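We use cookies to keep your basket working and to see which pages people read. Accept / Manage

Lirow paper-top work table, white

Okay, I'm going to get a bit carried away with this one, so bear with me (or scroll down to the sizes, I won't be offended). I'm Hendrik Verstraete, I do the furniture at Zistinholm, and the Lirow is the table I've ended up putting in pretty much every workroom I've had a say in. It's a plain white table on a white frame with a shelf underneath, and you spread a big sheet of paper over the top and get going!

The paper is what makes it so nice to use. You can draw on it, tape things to it, scribble measurements next to whatever you're making, and when it's a mess you pull it off and lay a fresh one. I used to work straight on the tabletop and I spent half my evenings scrubbing marker off. Never again. The sheets come in packs of 21 and I get through a pack by December if I'm lucky, though I do spill a lot of coffee.

The shelf sits under the top, and I go back and forth on it. It's great for the stuff you want close but out of the way, and terrible if you're the kind of person who shoves things in and forgets them (me). If you're tall, try it with your own chair first. Mine is an old office chair with the seat set low and my knees are fine, but my brother-in-law kept bumping his until we dropped the seat another notch.

Sizes and bits:

Length 158 cm. Ships flat in one box, with 4 legs, the shelf, the top and a bag of bolts. The hex key is in the bag too, taped to the instructions, so look there before you write to me.
Finish: white only. I asked Cistwood for a gray one and they said maybe next year, which is what they said last year.
Item number 811.

Putting it together takes me one cup of tea. Leave the bolts loose until the shelf is in, then tighten everything up with the table standing on its feet. I did it the other way the first time and had a wobble I couldn't get rid of, and had to start over. The edge cleans up with a damp cloth and a drop of dish soap. Please don't use the scratchy side of the sponge!

People ask how it compares to the Declercq bench we also carry. The Declercq is heavier and you can hammer on it all day long. I wouldn't hammer on the Lirow. For paper, fabric, small parts, sorting, taping, anything where you sit down and use both hands in front of you, I'd take the Lirow every time, and it's a lot easier to carry up a flight of stairs.

Spare sheets and spare bolts are on their own page. If you want two tables end to end, drop me a line before ordering and I'll try to pull them from the same batch so the whites match.

14 comments · 37 shares

Get our workroom newsletter! Enter your email to sign up.

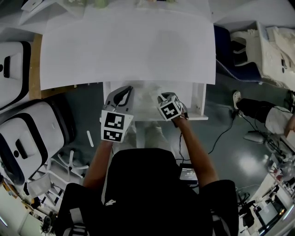
White work table with a paper sheet on top, seen from overhead.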